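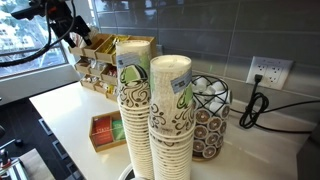
Start Forschung Software Galerie Kontakt

Diese Website verwendet Cookies. Mit der weiteren Nutzung stimmen Sie deren Einsatz zu. Einstellungen Ablehnen Zustimmen

Galerie: Steuerung und Wahrnehmung an der Getränkestation

Sonntag, 10. Oktober
Text: Ludmila Vlček, Institut Haruna, Abteilung Softwaresysteme

Die Abteilung Softwaresysteme des Instituts Haruna dokumentiert in dieser Galerie den Stand des Vorhabens Prenov. Gegenstand des Vorhabens ist die durchgängige Softwarekette für einen Roboterarm, der in einer gewöhnlichen Teeküche Verbrauchsmaterial erkennt, greift und an vorgesehener Stelle ablegt. Die Leitung liegt bei Omolara Briggs, die Bewegungsplanung verantwortet Adebayo Effiong.

Arbeitsplatz Teeküche. Auf der weißen Arbeitsfläche stehen gestapelte Pappbecher, ein Karussell mit Kaffeekapseln, ein Tablett mit Teebeuteln und ein dreistufiger Holzorganizer. Der schwarze Greifer ist mit den Fingern nach unten über das linke Ende des Organizers gerichtet.

Wahrnehmung

Die Erkennung der Gegenstände erfolgt in zwei Schritten. Zunächst werden die Behälter als Ganzes bestimmt, anschließend die Inhalte der einzelnen Fächer. Das Modell wurde mit 214 eigens annotierten Aufnahmen nachtrainiert, die Evaristo Martinelli und Olanrewaju Lawal bei wechselnder Tagesbeleuchtung erstellt haben. Glänzende Verpackungen bleiben eine Fehlerquelle: Auf den gelben Päckchen in der obersten Reihe des Organizers kann die Segmentierung je nach Lichteinfall benachbarte Stücke zu einem einzigen zusammenfassen. In solchen Fällen gibt das Modul keinen Greifpunkt aus und fordert eine zweite Ansicht an.

Ineinander gesteckte Becher werden als Stapel geführt. Die dicht aufeinanderfolgenden Ränder dienen dabei zur Schätzung der Stapelachse. Eine Bestimmung der Stückzahl ist in der gegenwärtigen Fassung nicht vorgesehen.

Bewegungsplanung

Der Planer Truketov berechnet Bahnen auf einem Belegungsmodell der Arbeitsfläche, das nach jedem abgeschlossenen Griff erneuert wird. Für eine Anfahrt an den Organizer benötigt er ungefähr 300 Millisekunden. Hohe Gegenstände im Vordergrund werden mit einem Sicherheitsabstand von 15 Millimetern umfahren - der Wert ist in der Konfigurationsdatei der Station hinterlegt und kann je Objektklasse angepasst werden.

Besondere Aufmerksamkeit gilt den Leitungen. Das Kabel am Arm wird als bewegliche Hülle mitgeführt, lose Kabel auf der Arbeitsfläche werden als Sperrbereich eingetragen. Die Eintragung erfolgt bislang von Hand über die Bedienoberfläche. Eine automatische Erkennung ist in Vorbereitung, der Entwurf der Schnittstelle liegt vor.

Steuerung

Die Regelung der Greifkraft wurde in Version 2 von der Bahnverfolgung getrennt. Beide Prozesse laufen nun mit eigenem Takt und tauschen Sollwerte über einen gemeinsamen Puffer aus. Dünnwandige Pappbecher erhalten ein eigenes Kraftprofil, ebenso die flachen Teebeutel. Wird das zulässige Kraftfenster verlassen, öffnet der Greifer nicht unmittelbar, sondern hält die Position bis zur Freigabe durch die aufsichtführende Person.

Werkzeuge und Protokollierung

Sämtliche Läufe werden mit dem Werkzeug Mumstead aufgezeichnet. Es führt Bilddaten, Gelenkwinkel und Planerentscheidungen auf einer gemeinsamen Zeitachse zusammen und erlaubt die Wiedergabe einzelner Abschnitte in der Simulation. Abweichungen zwischen geplanter und gefahrener Bahn werden farbig markiert. Die Auswertung für Oktober wird von Olanrewaju Lawal betreut; Rückmeldungen zum Dateiformat nimmt er über das interne Meldesystem entgegen.

Hinweise zur Nutzung

Die Inhalte dieser Galerie dürfen für Lehre und nichtkommerzielle Berichterstattung unter Angabe der Quelle "Institut Haruna" verwendet werden. Anfragen zu einer darüber hinausgehenden Nutzung sind schriftlich an die Abteilung Softwaresysteme zu richten. Die Schnittstellenbeschreibung von Truketov wird Projektpartnern auf Antrag zur Verfügung gestellt.

Zurück zur Übersicht Impressum Datenschutz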